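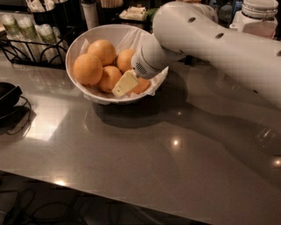
## Kitchen notebook, April 17, 2026

Oranges again! Kendra brought a bag over from the shop in Trarnow, and they went straight into the big white bowl on the counter, with the liner tucked in under them. I do like that bowl, it makes the whole counter look cared for.

The liner is the one thing I keep fussing over. It crumples up the sides and sticks out over the rim in a ragged point, and I'd love to find something that lies flatter — Liette thinks plain parchment, cut to a circle 26 cm across, and I'm inclined to let her try.

- Fruit at the bottom gets forgotten, so please turn it over when you pass by.
- Harpreet wants two set aside for the marmalade test (200 g sugar, same as in November).
- Ask Evangelia if she still has the good zester.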